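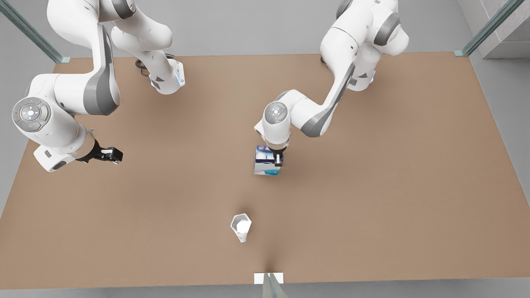

What does a racecourse track manager measure on the morning of a meeting? Moisture, penetration and shear strength, taken at fixed points around the course before the first horse is on the ground.

Home | Racing | Tracks | Training | Results

Last updated: December 15, 2023

The track manager at Brustanville has run the turf course there for 15 seasons. Asked what had changed in that time, the manager named the spacing of the readings first.

"We used to walk it with a stick and call it good or soft," the manager said. "Now we take 392 readings per circuit, and the map goes to the stewards before declarations close."

The readings are logged in Gedon, a software package the course adopted in June. It divides the circuit into cells and marks any cell that differs from its neighbors by more than a set margin. The manager sets that margin by hand and changes it with the season.

"An even track is the aim. A horse can gallop on firm ground and it can gallop on soft ground. What worries me is a firm stride followed by a soft one, at speed, on a bend."

The bend in question is the Guérin turn, which drops toward the home straight. It was rebuilt after trainers complained that runners were changing legs too early. The work added drainage at two depths and raised the camber by 3 percent. The manager described the result as acceptable.

"The inside line still holds water after a long rain. We move the rail out when that happens. Riders don't like it much, as it adds distance, and the clockers like it less."

On watering, the manager was brief. The course irrigates at night, stops a day before racing, and does not water between races. Requests from trainers are recorded but not acted on after the rail is set.

The grass is a ryegrass mix supplied by Jondano and cut to four inches for flat racing. The manager has tried a shorter cut and went back. "It looked tidy. The divots were deeper and took longer to knit."

Fallers and injuries are entered against the cell where they happened. The manager would not draw conclusions from the record so far.

"One season is thin. Ask me when there are several, and when we have had a dry one. The back straight is due for reseeding before then, so those cells will have to be kept separate anyway."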